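Visit report: the Bristeo trade fair

By the Membership and Visits Office
October | 4 min read

Members of the Society attended the autumn trade fair at Bristeo in October. The visit was arranged at the request of the Packaging and Storage section, whose members had asked for a closer look at returnable crates and at the current practice of small food producers. The party numbered 11 and travelled by coach, arriving shortly before ten o'clock on the Thursday.

The fair occupies the old grain exchange and the two halls built behind it. According to the printed guide, 333 exhibitors had taken space this year. Registration was orderly, although members who had booked under the Society's name were first sent to the wrong desk and had to queue a second time. The office has written to the organisers on this point.

The morning was given to the main hall. The stand of Pasadeck, which makes folding crates for fruit and vegetables, was the largest of those we had planned to see. Its staff showed the range in three depths and explained how the side panels may be replaced singly when damaged. Members asked about washing. We were told that the crates can go through an ordinary tunnel washer, but that the hinges should be checked every season for grit. The hire terms were set out clearly, and a copy of the price sheet is held at the office.

Rollov had taken a smaller stand near the east doors, with shelving for cold rooms. The shelves are cut to order and are delivered within four weeks. Several members felt that the fixings were lighter than they would wish for glass jars, and the firm agreed to send its load tables. These had not arrived when this report was prepared.

Lunch was taken in the gallery. The food was plain and good, and the soup in particular was well spoken of. Seating was short between noon and one o'clock, and future parties would do well to eat early.

In the afternoon the party attended a talk by Wanyama, a growers' cooperative which bottles its own juices and cordials. The cooperative began with a single press and now supplies 427 shops. The speaker dealt at length with the collection of empty bottles, which had caused more difficulty than any other part of the business. Shops had been willing to take bottles back but had nowhere to keep them, and breakages in back yards were high. The cooperative now leaves a lidded crate with each delivery and takes the previous one away. Returns have improved, and drivers no longer have to sort glass by hand. A question on deposit rates drew a full answer, and members who keep shops themselves stayed behind to continue the discussion.

The remaining hour was left free. Most of the party visited the side hall, where the smaller demonstration tables were placed, and some returned to the main hall to collect samples. The coach left at half past four. Members are reminded that claims for travel to the pick-up point should reach the office before the end of the month. 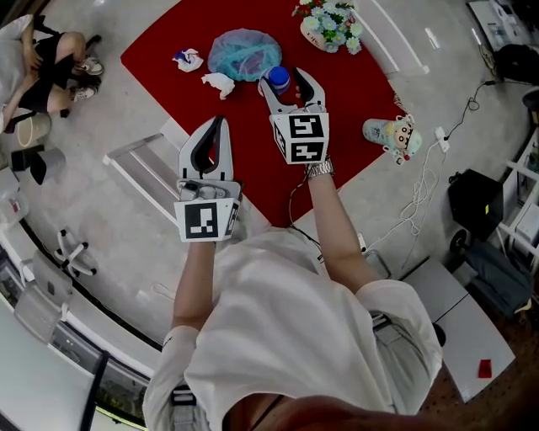
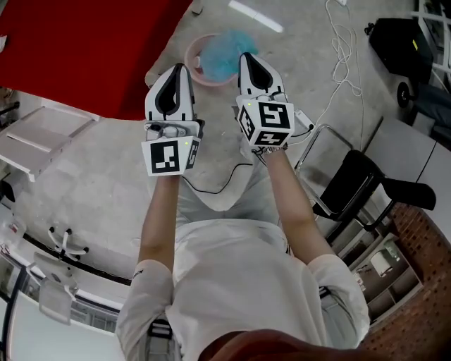 Hand-held grippers in use, seen from overhead.

The section will discuss the Pasadeck hire terms at its next meeting. Any member wishing to borrow the fair guide should apply to the office in writing.

Shares: 11 | Comments: 4

Related items
Cold room shelving: notes for small producers
Report of the spring visit to the bottling works
Returnable glass: members' replies to our survey
Coach travel and claims: a reminder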